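Plain Words for Going Home: progress report to the Marivard Fund

Jul 14, 2021

The Fund asked for a report of "moderate length, avoiding jargon", a fair thing to ask of a project that was given money to avoid jargon. We have tried. The word "deliverable" appears once, and you have just read it.

As a reminder, we are rewriting the sheets of paper that patients are handed when they leave the Reritley day surgery unit. There is a sheet on eating and drinking, one on pain relief, one on looking after a wound, one on getting home and one on who to ring. Most were written long ago by someone who liked the passive voice, and have been photocopied so often that the bottom line of each has gone off to live elsewhere. On the pain relief sheet the bottom line was the phone number.
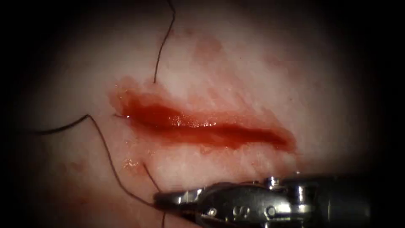
5 min read

Where we have got to

The wound care sheet is finished, signed off and in use. The old one ran to 847 words before it said whether you could have a bath. The new one says it in the second line. It took us most of the spring to move that sentence, because the people who had to agree to it were on different floors and each floor had its own view of baths.

The eating and drinking sheet is with the unit for checking. We had hoped to report that it was finished too. It came back with the word "light" circled wherever it appeared before "meal", and a note in the margin asking "how light?" We now say soup or toast. There has since been a further note about soup.

Two sheets are still in draft: pain relief and getting home. Pain relief is slow for good reasons, as every change has to go past the pharmacy, and the pharmacy reads things properly. Getting home is slow for bad reasons. The old sheet told patients to use the west entrance, which is now a bicycle store. We asked which entrance they should use and were sent a map of the west entrance.

The contacts sheet has not been started. We are waiting for the telephone system to be changed, and so is everyone else in the building.

What readers told us

We held reading sessions in the waiting area at Reritley and in the back room of the Simiyu community centre. People were given an old sheet and a new one, in either order, and asked to find the answer to a question. Then we kept quiet, the hardest part of the method and the one we most needed to practise.

The plainest finding was that people do not read a sheet from the top. They look for the thing that is worrying them, and if they can't find it they ask the person sitting next to them. At Simiyu one whole table worked out a complete and confident policy on driving after an anaesthetic without looking at the paper at all. The policy was wrong, but it was beautifully clear, and we have borrowed its sentence structure.

Questions as headings did well. "Can I drive?" was found quickly. "Resumption of normal activities" was taken by several readers to be about the hospital's opening hours.
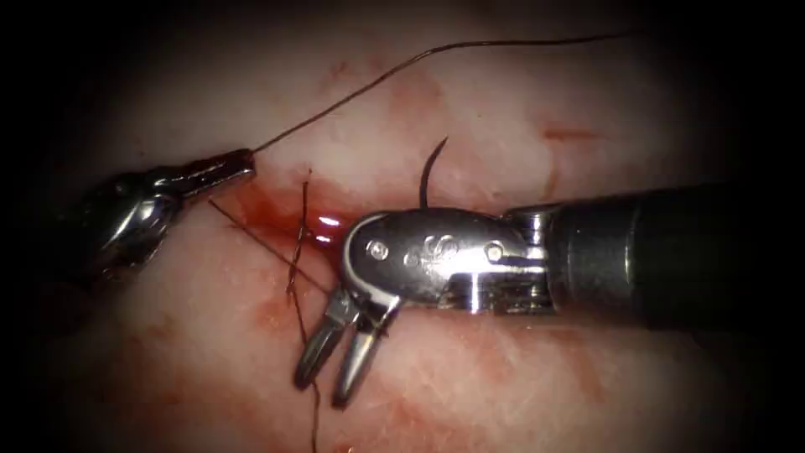
Vocabulary has been our longest argument. The unit says "suture", patients say "stitch", and the old wound sheet said both, plus "closure", so that careful readers came away thinking they had three separate things to look after. We settled on "stitches" throughout and lost a fortnight over whether to mention "thread". In the end it went in. A stitch is a piece of thread, and where that thread is as dark as this against pale pink skin or flesh, a reader who has been told to expect thread has one less reason to ring up and ask about a hair. The sheet now says "you may see the ends of the thread; leave them alone". Readers liked "leave them alone". The unit would have preferred "do not disturb", but accepted that it sounded like a hotel.

Printing

The sheets are printed by Fedusitz, who have been patient. The first proof came back in a handsome pale grey that could be read by anyone under thirty standing beside a window. We asked for black. The second proof was black and on shiny paper, which nobody could write on, and the nurses need to write on it. The third was right and we ordered a stack before anyone could improve it.

We also asked for larger type. Larger type means fewer words, and this has done more for our prose than any of the training days.

Money

We are within budget, with £100 left in the line for room hire. We would like to move it to printing, if the Fund has no objection. Simiyu has stopped charging us for the back room, on the understanding that we put the chairs back the way we found them.

The travel line is untouched. Everybody walks.

What has not gone well

We said we would test every sheet with people who read little English. We have done this for one sheet. We had assumed that people would come to a session if there was a poster, and the poster was in English. It was a very clear poster.

We also promised a style guide. What exists is a list of banned words on the office wall, added to by anyone passing, some of whom have plainly used it to settle scores. "Going forward" has been struck out in several different inks.

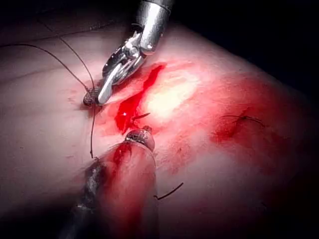

Instrument jaws closing on a strand of suture.

Next steps

By the end of September we expect to have pain relief agreed and printed, and getting home agreed if somebody can tell us where the door is. We will run the missing sessions with translated posters. The style guide will be typed up, less the personal remarks.

The Fund asked whether the approach could be used by other units. We think so. The outpatient clinic has already asked for our headings, and has put them on top of its old text. We are in talks.

Comments

stillreading says:
I had the old wound sheet. Never did find out about the bath.

corridor_c says:
The west entrance has been a bike store for years. Use the one by the bins.

Guest says:
Can you do the parking leaflet next please

northside_reader says:
Was at the Simiyu session. Our table stands by the driving policy.

Guest says:
What was the further note about soup?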